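About Fleda Garden Partnership

Fleda is a nonprofit that helps schools and neighborhoods start food gardens and keep them going. We work with two kinds of partners: public schools that want a garden as part of the school day, and community groups that have access to land but not much experience growing on it.
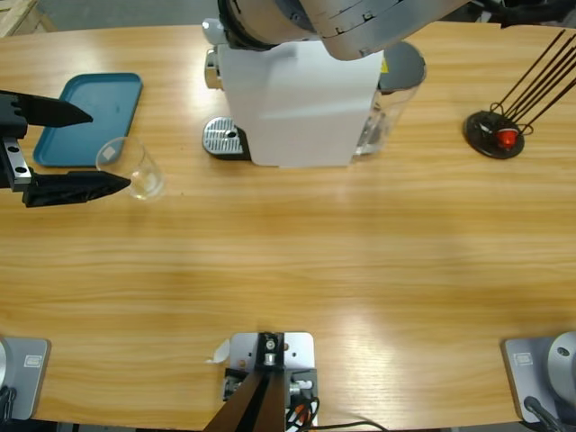
Our first garden was planted behind the Kristiansen School in 2000. Marit Vik taught science there and wanted her students to grow something larger than a bean in a cup. The district let her have a strip of lawn next to the bus loop. Parents built the beds over one weekend in May, and the first crop was radishes, lettuce and a great deal of zucchini. A second school asked for help the next spring, and Marit and Kerstin Sjöberg, who ran the school kitchen, wrote up what they had learned and began visiting other sites after work.

We now support 71 gardens. Most are at elementary and middle schools. The rest are on church property, on city lots, and beside apartment buildings where the owner has agreed to a long lease.

How we work

A new garden starts with a site visit. We look at sun, drainage, the distance to a water tap, and who will have a key to the gate in summer. We send soil samples to a lab before anyone digs. If the results show a problem, we build raised beds with a liner and bring in soil, or we help the group look for another spot. We will not sign an agreement for a site without water.

Each partner names two garden leads. They attend our spring course, which meets in the evening from 6:30 to 8:30 and covers bed layout, seed starting, composting, watering and basic pest control. The course is free to partners. Others may attend for a small fee if there is room.

We stay closely involved for the first two growing seasons. A Fleda coordinator comes out every other week from April through October. After that the visits are less frequent, but partners keep their access to the tool library, the seed room and the phone line. Gardens that lose a lead can ask to go back on the regular visit schedule.

Students and college groups

College students join us for a one-week placement each spring, usually during their break. They haul compost, repair fences, build beds and work alongside the people who will be using them. Before the week begins they meet for four class sessions on soil, local food supply and the history of the neighborhoods they will be in. Placement groups are limited to 40 students. Work goes on in light rain, so bring boots and a change of clothes.

High school students can apply for paid summer jobs. They water, weed, harvest and run the Candeo farm stand, which opens in late June and sells produce from five of the larger sites. Money from the stand goes toward seed and wages for the following year.

Where the food goes

Each garden decides this for itself. Some schools serve the harvest in the cafeteria and some send it home with families. The community gardens are mostly divided into household plots, with a few shared beds for crops like squash and corn that need space. We ask every site to keep a simple harvest log, and we collect the logs in November.

Staff

Kerstin Sjöberg is the director. She handles agreements with landowners and school districts.

Alvar Engebretsen coordinates the school sites and teaches the spring course. He farmed vegetables for many years before coming to Fleda.

Hjørdis Aasen coordinates the community sites and the college placements.

Joar Dahlgren manages the tool library and the seed room and drives the compost truck.

Marit Vik retired from teaching and serves on our board. She still looks after the beds by the bus loop.

Funding

Our budget comes from school district contracts, individual gifts, and grants. Presex, a local pipe and fittings supplier, has donated irrigation parts every year since our third season. An annual report is available at the office or by mail on request.

Visiting

Most school gardens are closed to the public during school hours. The demonstration garden next to our office is open from 9 a.m. until dusk and has a hose, benches and a compost area that visitors may look through. Dogs must stay outside the fence.

Related pages
Start a Garden With Us
Spring Course Schedule
Tool Library Rules
College Placement Application
Candeo Farm Stand Hours
Soil Testing: What the Results Mean

Contact Us | Donate | © Fleda Garden Partnership | Back to top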